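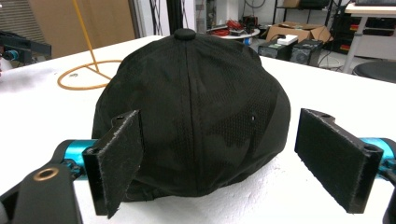
Seixas Opens Cap Workshop to Neighborhood Sewers

January 5, 2026
By Nivaldo Leite

Print this page | E-mail this page

Seixas is opening its cap workshop to home sewers this winter, and we can't wait to see who comes through the door! Evening classes cover cutting panels, setting eyelets and stitching a brim that keeps its curve – the part most beginners dread. Each class takes 15 people. Fabric and thread are included, and you can bring an old cap to take apart.
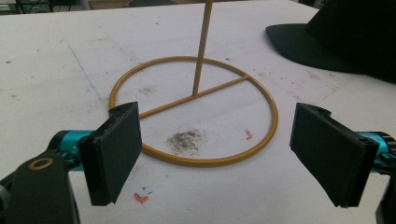
Wagner Furtado is glad the evenings will start with hand stitching, "so people get a feel for the cloth before they sit down at a machine." His own first cap, he adds, took him most of September.

Sign up at the Seixas front desk. Classes are open to adults and teens.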